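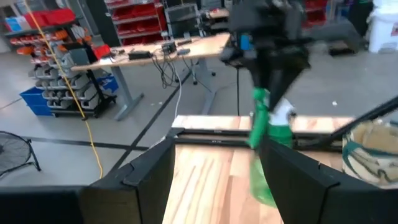
Home Browse A–Z Topics Contribute Help
Search this site Enter a word Go
Print this page | E-mail this page

Strip-wood tabletop

A strip-wood tabletop is a flat top made by gluing narrow lengths of solid timber side by side. People also call it a stave top or (if it's thick and in a kitchen) a butcher's block, though the purists will tell you that a proper butcher's block has the end grain facing up. I've written this entry from years of owning, sanding and occasionally ruining the things, so forgive me if I wander.

Why strips?

A wide single plank is lovely, but it's dear and it likes to cup. Timber swells across the grain when the air is damp and shrinks again when the heating goes on, and one broad board does all of that in one direction. Glue up a lot of narrow ones and the pulls partly even out. You can use smaller trees and shorter offcuts too, so the price comes down. My own top came from a little joinery in Cunodley and has 55 staves in it, which I know only from marking each one in pencil before I took the finish off!

Common timbers

Beech, birch, maple, ash and oak are the usual ones. Beech is cheap and tough but sulks near water. Maple is hard, pale and close-grained. Ash has a bolder grain and I'm very fond of it. Expect colour to vary from strip to strip, even in one top, and expect it to go yellower over the years if you use oil. 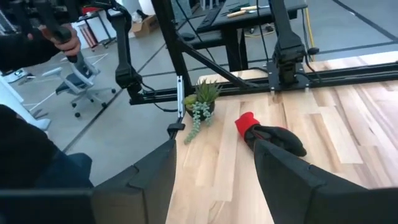 A potted succulent on a top of blond hardwood strips.

Finishes

Oil is the easiest to live with. You wipe it on, wait, wipe off what hasn't soaked in and do it all again the next evening. Varnish gives a harder, shinier skin, but once it's scratched through you're more or less stuck with sanding the whole lot. Hard wax sits somewhere between the two, and it's what Radek Tichý put me on to when I complained about mug rings. He lets each coat dry for 14 hours. I've never managed to be that patient, and it shows at my end of the table. 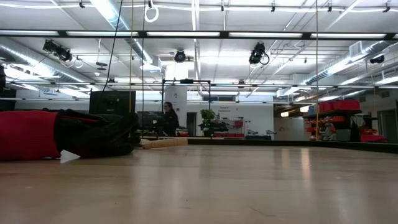 Grit matters as well. I start with something coarse if there are old stains, work up through the middle grades and stop well before 500, as too fine a surface won't take the oil properly (Iveta Krajčí disagrees with me on this and we've had words). Always go with the grain. Mop up the dust before you open the tin, please, or you'll be rubbing grit into your nice new finish.

Fixing to a frame

Don't screw a top down tight. Use slotted brackets or wooden buttons so it can move with the seasons, or one March you'll hear a crack like a dropped plate and find a split along a glue line.

See also: Breadboard end; Glue line; Trestle table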